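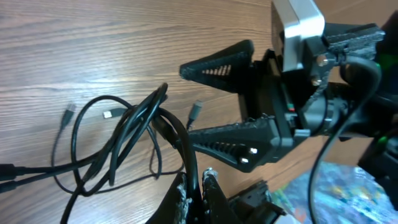
Rania Nasr pidió que constara desde el principio que lijar la mesa grande no le parece buena idea mientras no se haya decidido qué se hace con los cables. Dijo que el barniz aguanta, que el año pasado ya se habló de lo mismo y que se perdió toda una tarde en discutir el tono.

Inicio | El local | Actas | Turnos | Contacto

Taller Nemis, sala Magyar
Acta de la reunión de septiembre

Asistentes: Rania Nasr, Cor Mertens, Erzsébet Kelemen, Zoltán Gulyás.
Excusa su asistencia: Alby Hoani, que envió sus comentarios por escrito.
Preside Erzsébet Kelemen. Toma notas Cor Mertens.
Se abre la sesión a las 18:10.

1. Acta anterior

Se aprueba con una corrección. Donde decía que el armario del pasillo quedaba a disposición de todos debe decir que queda a disposición de quienes tengan turno fijo.

2. Superficie de la mesa grande

La intervención de Rania Nasr, recogida al comienzo a petición suya, corresponde a este punto.

Zoltán Gulyás había pedido precio a Primcombe para lijar y barnizar de nuevo el tablero. El presupuesto es de 700 euros con recogida y entrega, y la mesa estaría fuera 14 días. Erzsébet Kelemen preguntó si se podía hacer el trabajo en la propia sala. Zoltán contestó que Primcombe no lija en locales ajenos por el polvo.

Cor Mertens propuso encargar solo una mano de Primudness, el aceite que se usó en los bancos del pasillo. Zoltán objetó que un aceite no agarra sobre madera barnizada y que habría que quitar antes el barniz, con lo cual se vuelve al mismo gasto. Cor retiró la propuesta.

Alby Hoani, en su nota, se declara a favor de dejar el tablero como está y de poner fieltro debajo de todo lo que se arrastre. Se leyó la nota completa.

Acuerdo: no se encarga el lijado. Se compra fieltro adhesivo. Se volverá a tratar cuando haya presupuesto nuevo.

3. Cables sobre la mesa

Erzsébet Kelemen planteó que los cables negros finos acaban siempre hechos una maraña en el centro de la mesa y que quien entra en el turno siguiente no sabe cuáles puede desenchufar. Son todos del mismo color y no llevan etiqueta.

Zoltán Gulyás pidió que no se desenrede nada sin avisar a quien lo conectó. Rania Nasr estuvo de acuerdo, pero quiso que hubiera un plazo, porque avisar y esperar respuesta puede llevar una semana. Se discutió si bastaba con una nota en la hoja de turnos. Cor Mertens opinó que la hoja ya está llena y que nadie lee el margen.

Se habló también de hacer un agujero pasacables en el tablero. Rania se opuso. Zoltán dijo que lo haría él mismo con una broca de corona, si se aprobaba. Votación: dos a favor y dos en contra. Preside Erzsébet Kelemen y no quiso usar el voto de calidad, así que el agujero queda pendiente.

Acuerdos:
- Comprar una bolsa de 100 bridas de velcro y un rollo de cinta blanca para etiquetar.
- Cada cual etiqueta los dos extremos de sus cables, con nombre y turno.
- Lo que siga sin etiqueta en la próxima reunión se enrolla y va a la caja del armario.
- Los cables que tengan que quedarse conectados se llevan por el borde y se sujetan con velcro. No se usa cinta americana sobre el barniz.

Se encarga de la compra Rania Nasr.
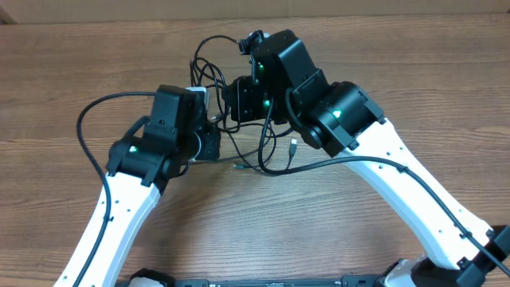

4. Gastos

El tope para el local hasta final de año sigue en 1000 euros. Velcro, cinta y fieltro se pagan de ahí. Rania guardará los tiques en el sobre del armario. Cor Mertens recuerda que todavía falta el de las bombillas.

5. Limpieza

El tablero se limpia con paño bien escurrido y sin producto. Erzsébet Kelemen retira el limpiador multiusos que había debajo del fregadero, que deja cerco. Se mantiene el orden de turnos actual, salvo que Alby Hoani cambia con Zoltán Gulyás.

6. Ruegos y preguntas

Zoltán pregunta por la segunda llave del pasillo. La tiene Cor, que la devolverá al gancho.

Rania pide que las reuniones empiecen a la hora. Se toma nota.

Se levanta la sesión a las 19:25.

Documentos relacionados
Acta de junio: bancos del pasillo
Hoja de turnos de otoño
Normas de uso de la sala Magyar
Presupuesto de Primcombe (solo usuarios registrados)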